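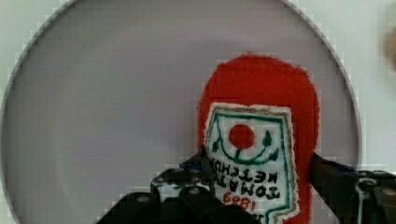 One early operator of the Billamach kit wrote to Clorulska that the practice grasps were the part of set-up she had been tempted to skip, and that she would advise other sites to do them in full before going near their own goods. Clorulska agrees with that advice. Section 4 sets out the practice grasps in the order in which they are to be carried out.

4. First Grasps with Soft Objects

4.1 Purpose

This section applies to the Billamach tabletop arm kit when fitted with the standard two-finger gripper and the wrist camera. It is to be completed after the arm has been bolted down and leveled (Section 2) and the camera has been connected (Section 3). The operator will pick up a soft object from a plate, hold it, and set it down again under manual control. No recordings for automatic operation should be made until this section has been completed.

4.2 Before You Begin

Confirm the following:

The arm base is secured to the table and does not move when pushed by hand.
The stop button is within reach of the operator's seat.
The camera view is open on the operator's monitor and updates without delay.
The practice plate lies flat inside the marked working area.
The object is soft, dry, and free of loose threads longer than the width of a finger pad.

A plush toy is well suited to this work. The red plush ketchup bottle used at the Barkthorpe training room has proved a good first object: its body gives under pressure, and its white fabric label contrasts strongly with the red around it, so that the operator can judge the position of each finger in the camera view.

CAUTION: Do not use glass, ceramic, or filled containers for first grasps. The gripper does not sense the weight or hardness of an object until contact has been made.

4.3 Setting the Grip Force

1. Switch on the controller and wait for the status light to turn steady green.
2. Open the Grip menu and select Manual.
3. Set the grip force to 16. The scale runs from 0 to 100 and carries no unit.
4. Set the travel speed to Low.
5. Press Save. The controller will return to the main menu.

NOTE: The grip force returns to its factory value whenever the controller is updated. Repeat steps 2 through 5 after every update.

4.4 Picking Up the Object

1. Place the object on the plate with any label facing up.
2. Move the arm to the Ready position. Keep hands, sleeves, and cables out of the working area from this point on.
3. Open the fingers fully.
4. Using the hand controller, bring the gripper over the object until both fingers can be seen in the camera view, one on each side of the object.
5. Turn the wrist as needed so that the object lies between the fingers along its narrow direction. A bottle-shaped object should be held across the body and not end to end.
6. Lower the gripper slowly. Stop when the finger pads are level with the middle of the object. The tips must not press on the plate.
7. Close the fingers. The motor will stop by itself when the set force is reached.
8. Check the camera view. Fabric should be in contact with both fingers. If only one finger is touching, open the fingers, move the gripper sideways, and close again.
9. Raise the arm by one step and hold for 8 seconds.

NOTE: The camera turns with the wrist. Lettering on the object may therefore appear upside down on the monitor. This has no effect on the grasp. Operators who find it distracting may rotate the view under Display, but the direction of the hand controller will not change with it.

4.5 Setting the Object Down

1. Lower the arm until the object rests on the plate.
2. Open the fingers halfway and pause.
3. Confirm on the monitor that the object has come free of both pads.
4. Open the fingers fully and raise the arm to the Ready position.

Repeat the full sequence 4 times, turning the object a little on the plate before each attempt. Enter the outcome of each attempt in the set-up log supplied with the kit.

CAUTION: If the object catches on the gripper, press the stop button before reaching in. Do not pull fabric from between closed fingers while the motor is powered.

4.6 If the Grasp Does Not Hold

Object slides out when raised: Increase the grip force by one step and try again. Check the finger pads for lint and wipe them with a dry cloth.

Object turns in the grip: The fingers are too near one end. Open them, move toward the middle of the object, and close again.

Motor stops before contact: Check that no cable is caught behind the fingers. If the path is clear, run the finger calibration in Section 3.

Shadow makes the object hard to see: Move the table lamp so that light reaches the plate from the side opposite the arm. Avoid placing a lamp directly over the gripper.

Screw heads on the fingers appear raised: Press the stop button, switch off the controller, and tighten the screws with the driver supplied. Do not use a powered driver.

4.7 Optional Practice Set

Sites that wish to train several operators may order the Maglaya practice set, which contains soft objects in a range of shapes and a spare pair of finger pads. The set is not required for normal use and does not alter the terms of the warranty. Orders are placed through the Clorulska service desk, quoting the serial number on the underside of the controller.

Continue to Section 5, Recording a Task.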